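Four Pages on Folding, and a Few Doubts

Tinmont's draft practice note on recording household tasks with hand-held grippers went out to members on March 11, 2020. Svatopluk Holub at Prilach wrote most of it. It runs to four pages, and I can sign up to perhaps two of them.

The note wants every towel and shirt laid out the same way before a take. Cloth has other ideas. A towel pulled by one corner bunches and twists, and a rule that treats each twist as a fault will throw away the takes we learn most from. 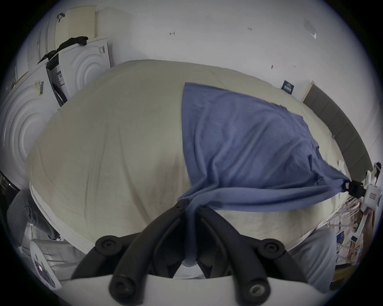 Does the note say who decides that a take is bad?

The operator marks it first, and a second reader signs off within five days. The draft is silent on what happens when the two disagree.

Sketix says it applied the draft to 734 takes and found it "workable." Fine, but workable for whom? Its operators had already been trained by the people who wrote the thing. Gajdoš, with a newer crew, asked for 120 takes to be looked at again and is still waiting for a reply.

The section on garments is better. Grip the hem at both ends, keep it taut, and leave creases in the body of the shirt alone. I would keep that – and drop the paragraph on sleeve symmetry, which reads as if it had been written at a desk.

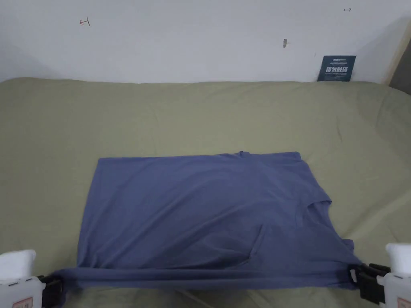
Comments and deadline

Send objections to Tinmont in writing, with the clause number. The final text is due in December, and silence will be counted as consent.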